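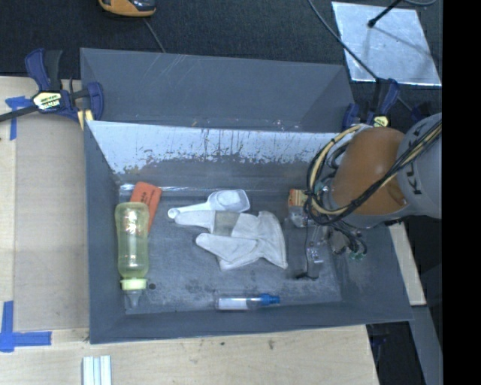

Ticket 312: Grasp success on clear objects does not match the reported number
Project: Rutinura
Component: grasp scoring / evaluation
Status: Reopened
Opened by: Lutfa Bhuiyan
Opened: Nov 29, 2018

Summary

The draft says the Burnevus scorer handles clear and see-through objects "as well as opaque ones." I can't get that from the logs. Before the sentence goes anywhere I'd like someone to show me the run it came from.

Steps to reproduce

1. Check out the evaluation branch, not main. Main still has the old success check.
2. Load the mixed bin set: baby bottle, plastic scoop, fabric glove, the capped clear tube, the small boxes.
3. Run 500 attempts with the default threshold.
4. Split the results by object before averaging.

Expected

Similar success for clear and opaque items, as in the draft.

What I get

The average looks fine. The split does not. The glove carries a lot of it, and a glove is about the easiest thing you can give this gripper: it bunches up and almost any pinch holds. The bottle is all over the place. The tube is worse when it lies along a wall, and the arm often picks a spot past the end of the cap.

Comments

Sheikh group, reply 1:
Which threshold? We raised it in January and the draft numbers are from after that. Also please confirm the bin was clamped at both rear corners. We had one batch where it crept and every label after that was junk.

Lutfa Bhuiyan:
Default threshold from the config, same value you committed. Both clamps on. I checked the bin against the tape marks before and after and it had not moved.

Sheikh group, reply 2:
Then it is probably the success check. It compares the bin before and after the lift. If a clear object gets nudged and the background difference is small, it can be scored either way.

Lutfa Bhuiyan:
Agreed, and that is my whole complaint. If the check can go either way on clear objects, then the training labels for clear objects are partly noise, and so is the test. A high score on a noisy test tells me the model learned the check. It doesn't tell me it learned to pick up a bottle.

I went through 40 of the attempts marked as successes on the tube and the bottle and watched each one by hand. Several are plain misses: the fingers close, the object rolls, the check sees a change and calls it a pick. I have put the attempt IDs in the shared sheet. Please don't fix the labels there, I want a second person to go through them blind first.

Plirex support, reply 3:
Gripper side: the finger position reading should tell you if something is held. Are you logging it?

Lutfa Bhuiyan:
Logging it, not using it. It works for the bottle. For the scoop handle the fingers close almost all the way, so held and empty look the same to me in the plots. Happy to be shown a cutoff that separates them — I tried a few and gave up.

Sheikh group, reply 4:
We could rerun with 1000 attempts. That should smooth out the bad labels.

Lutfa Bhuiyan:
More attempts with the same check gives a tighter number around the wrong value. I would sooner have a small set labeled by hand than a big one labeled by image difference. Also, the object placement is not random. Items get dropped back near where they were picked, so the middle of the bin is tested over and over and the corners hardly at all.

Requested changes

Report results per object, with the glove left out of the headline number.
Use finger position together with the image check, and mark disagreements as unknown.
Shake up the placement between attempts.
Take the sentence about clear objects out of the draft until the rerun is in.

Resolution

Closed by Sheikh group as "expected behavior."
Reopened by Lutfa Bhuiyan. Expected by whom? The draft still has the sentence in it. Leaving this open until the hand labels are back.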